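From the newsletter desk – packing up and moving house, the notes we promised

16 Mar 2020

Right. Quick one this time because half the office is in boxes and the other half is looking for the box with the kettle in it. Lots of you wrote in after the last issue asking for the moving list, so here it is, typed up in a hurry between two loads. Not in any sensible order. Sorry in advance.

Start with the stuff you never look at. Top of the wardrobe, back of the linen cupboard, under the stairs. It feels wrong to begin there when the kitchen is staring at you, but you won't miss any of it while it's packed. Kitchen last. Bathroom second last. Bedding on the day.

Boxes. Don't buy new ones if you can help it. The fruit shop on Achari Street puts theirs out the back before lunch and they're good strong ones, banana boxes mostly, with the handle holes. Watch for the gap in the bottom – a sheet of newspaper won't do, needs a proper flat bit of cardboard or your teaspoons go down the driveway. Ask me how I know.

Books in small boxes. Everyone knows this and everyone still fills a big one. If you can't lift it off the floor with your knees bent and your back straight, take six out.

Labels. Write on the side, never on the top, as the top is under another box by dinner time. Room first, then two or three words. "Kitchen – baking" is plenty. "Misc" is banned in our house now. We had 8 boxes marked misc after the last move and two of them are still taped shut.

Colours help if you've got kids or helpers who don't read labels. One colour of tape or marker for each room, and a matching bit of paper stuck on the door at the other end. Blue for bedrooms, pink for kitchen, whatever's in the drawer. Doesn't need to be clever.

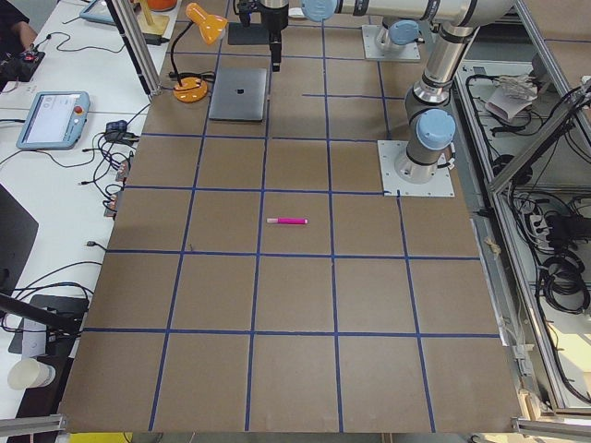 Floor plan next. Wish we'd done this the first time. Measure the big things – couch, fridge, beds, the dresser from Nan that nobody's game to sell – and draw the new rooms on graph paper, one square to the foot or to half a metre, whichever you think in. Cut out bits of paper for the furniture and push them round. Takes an evening. Measure the doorways as well!! And the turn at the top of the stairs. Ours was fine on paper and then the couch went in through the balcony.

Fridge. Empty it the day before, wipe it out, wedge the door open with a tea towel. If it has to lie down in the truck, stand it up and leave it alone at the other end for a good while before you switch it on. Check your manual, they all say something diferent.

Money, as people asked. We got two quotes for the last move. First was $1,128, truck and two movers, packing not included. Second was $795 for the same truck if we did our own loading at one end. Took the cheaper one. Would I do it again? Depends who's coming to help. Two of ours pulled out on the morning and it was a long day. Whatever you pick, get it in writing, and ask about stairs, fuel and the cost of running over time. Ask if your things are covered while they're on the truck, too. Usually not as much as you'd hope.

The change of address list. Do it early, tick it off as you go:

Power, gas, water
Internet (book this first, the wait can be shocking)
Bank, and the other bank you forgot about
Car rego and licence
Doctor, dentist, vet
Microchip details for the dog or cat
Electoral roll
School
Library – return the books while you're there
Mail redirection at the post office, six months if you can afford it

Pets and small children somewhere else on the day if at all possible. A cat in a half-empty house with the front door open is a cat you'll be looking for at ten at night. If they have to be home, shut them in the bathroom with water and a big sign on the door.

First night box. Best thing we ever did. Goes in your own car, never the truck. Kettle (see above), mugs, tea, a loaf of bread, peanut butter, toilet paper, soap, a towel each, phone chargers, a torch, scissors, any medicine, clean undies. Screwdriver and the little bag of bed bolts. Tape the bed bolts bag to the bed frame if you like but we've lost one that way.

Speaking of bolts – every time you take something apart, bag the screws straight away and write on the bag. Not later. Take a photo on your phone of the back of the telly and the modem before pulling the cords out.

Leaving the old place. If you rent, do the cleaning after the truck's gone and before you hand back keys. Oven the night before as it's a horrible job and you'll be too tired. Go through every cupboard with the lights on. Check the clothesline, the letterbox, the shed, the dishwasher. Photos of every room, and the meter readings too. We had an argument over a mark on the carpet in the Kullside flat and the photos sorted it in one email.

When you arrive, beds first. Made up, pillows on, before anything else gets opened. Then the bathroom. Then get takeaway and sit on the floor. The rest can wait, it really can. Don't try to hang pictures in the first week, you'll put them all in the wrong spots and then you've got holes.

Flatten your empties as you go and pass them on. The swap shelf at Bruner Hall takes boxes, bubble wrap and butchers paper, clean and dry only please, no polystyrene. They go fast so if you need some get in early.

Bits and pieces. The Drinuten Road tip shop has moved its enterance round the side, follow the fence. Still takes furniture if it's in one peice. The bulky rubbish pickup is in June this year so if you've got an old mattress and somewhere to keep it, hang on til then.

Next issue is gardens – what you can dig up and take with you and what you should leave for the next lot. Send your questions in. Bit slow on replies til the computer's out of its box.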